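We use cookies to measure traffic on this site. By continuing to browse you accept our cookie policy. Accept | Manage settings

Runedstead, 24/06/2023

Timmermans publishes results of handheld gripper comparison

Timmermans has released the results of a bench comparison of two jaw designs for its Isley handheld gripper. The work was carried out at the company's Runedstead workshop and covers 481 recorded trials, 246 with the narrow jaw and the remainder with the wide jaw. Each trial consisted of one pick and one place, performed by an operator holding a gripper in each hand.

Tasks were drawn from household storage: shelves, drawers and a compact refrigerator. The refrigerator was included for its limited clearance, where the width of the gripper body matters as much as the grip itself. Operators worked with a box and small balls, using both hands at once where the task allowed.
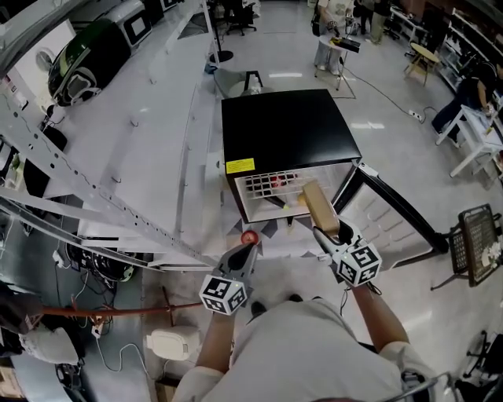

Why were the grippers held by hand and not mounted on an arm?
Hand-held operation separates the jaw from the arm controller, so a failed pick can be assigned to the jaw design or to the operator's approach angle. Arm-mounted trials use the same task list and will be reported separately.

A trial was counted as complete when the object was released at the target position without being dropped or regripped. Of the 481 trials, 428 met this criterion. Most of the failures occurred at release, when the object stayed in contact with one pad after the jaws opened. Position data was taken from marker tracking and checked against video recorded at the gripper.

"The two jaws are closer than we expected on boxes," said Joris Groen, test lead at Timmermans. "The difference shows up on small round objects, and it depends on where in the jaw the object sits. We have changed the pad geometry on that basis." 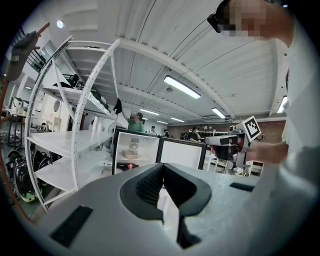

Handheld grippers in use beside the workshop shelving.

Kobe Jansen, who is responsible for the tracking software, said that marker loss was the main cause of repeated trials. Repeats were excluded from the published totals.

The revised pads will be tested at the Stitirside site over 8 weeks. Arm-mounted results are scheduled for January. The trial protocol and task list are available from Timmermans on request.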